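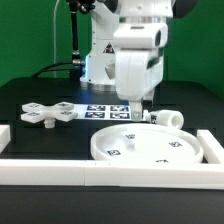

How to Make Strained Yogurt at Home

If you have never made your own yogurt, I want to start by telling you how forgiving it is. My first batch was made in a borrowed soup pot on an electric stove with one working burner, in an apartment so drafty that I wrapped the pot in my winter coat and went to bed. It was a little thin in the morning, but it was yogurt, and I ate it standing at the counter with a spoonful of jam and felt enormously pleased with myself.

I have made it nearly every week since then, and the method below is the one I have settled on. You can stop at the plain yogurt stage, or you can keep going and strain it into something thick enough to stand a spoon in. I almost always keep going.

What you will need

Half a gallon of whole milk. Regular pasteurized milk is fine. Ultra-pasteurized will work too, though mine has always come out softer.

2 tablespoons of plain yogurt with live cultures. Check the label for the words "live and active cultures." Avoid anything with flavoring, gelatin, or starch in it.

A heavy pot with a lid, a kitchen thermometer, a whisk, a colander, a large bowl, and a clean cotton cloth for straining. An old pillowcase that has been washed a hundred times makes a lovely straining cloth, as long as you don't use scented detergent (I learned that one the hard way, and so did my guests).

Heating the milk

Rinse the pot with cold water and pour it out, but don't dry it. My neighbor Orvokki Saarela taught me this, and it does seem to keep the milk from catching on the bottom. Pour in the milk and set it over medium-low heat. You are aiming for 180 degrees Fahrenheit, and it takes longer than you'd like. Stir every few minutes, scraping gently along the bottom with a flat wooden spoon or a rubber spatula.

When you see steam and tiny bubbles around the edge, start checking the temperature. Once it reaches 180, turn the heat down as low as it goes and try to hold it there for ten minutes. Holding it hot like this changes the proteins in the milk and gives you a thicker set. If you are in a hurry you can skip the hold, and you'll still have yogurt, just a looser one.

Please don't wander off at this point. Milk sits there looking innocent for ages and then climbs out of the pot the second you go to answer the door.

Cooling it down

Take the pot off the heat and let it cool to 110 degrees. You can leave it on the counter, which takes most of an hour, or set the pot in a sink with a few inches of cold water and stir, which is much quicker. A skin will form on top if you leave it alone. Some people whisk it back in, some people lift it off and throw it away, and my friend Aldo Lombardi sprinkles it with sugar and eats it, which I used to tease him about until I tried it.

If you overshoot and the milk drops below 105, just warm it back up slowly. If it's above 115, wait. Milk that is too hot will kill the culture, and that is the one mistake in this whole recipe that can't be fixed except by letting it cool and adding more starter.

Adding the starter

Spoon your 2 tablespoons of yogurt into a small bowl and add a ladleful of the warm milk. Stir until it's completely smooth, with no lumps, and pour it back into the pot. Whisk gently for half a minute or so.

You may be tempted to add extra starter to be on the safe side. Try not to! Too much of it can make the finished yogurt sour and a bit grainy.

Keeping it warm

Put the lid on and find the pot a cozy spot where it can stay near 110 degrees for six to eight hours. I use the oven, switched off, with the light on. It's worth testing this before you trust it with milk: leave a thermometer in there with the light on for a couple of hours and see what it says. A small picnic cooler with a jar of hot water tucked next to the pot works beautifully too. So does a thick wool blanket, or two bath towels and a winter coat, as I've said.

If you use the oven, put a note on the dial. I mean it.

Don't stir or tilt the pot while it's setting. After six hours, open the lid and give it the smallest nudge. If the surface moves as one piece, like custard, it's ready. If it's still liquid, close it up and give it another hour or two. The longer it sits, the tangier it gets, so the stopping point is partly a matter of taste.

When you're happy with it, move the whole pot to the refrigerator and leave it until it's cold all the way through. Overnight is best.

Straining

Set the colander over the large bowl, making sure there's a good gap underneath for the liquid to collect. Dampen your cloth, wring it out, and line the colander with it. Ladle in the cold yogurt, fold the corners of the cloth over the top, and put everything back in the refrigerator.

Two hours will give you a thick, spoonable yogurt. Overnight will give you something closer to a soft cheese, which is wonderful on toast with olive oil and a pinch of salt. If you go too far and it turns out stiffer than you wanted, whisk some of the liquid back in, a spoonful at a time.

That liquid is whey, and I'd encourage you to keep it. I use it in place of water in bread dough, and it's very good for cooking rice. It keeps for several days in a covered jar.

Storing, and saving some for next time

Scoop the yogurt into clean jars and keep it cold. Mine is usually gone within the week, but it should be good for up to two if your spoons are clean. Before anyone gets at it, put 2 tablespoons in a little jar of its own and label it for your next batch. A starter from a store tub will usually carry you through several rounds before it gets weak. When your yogurt begins to set slowly or taste flat, buy a fresh tub and begin again.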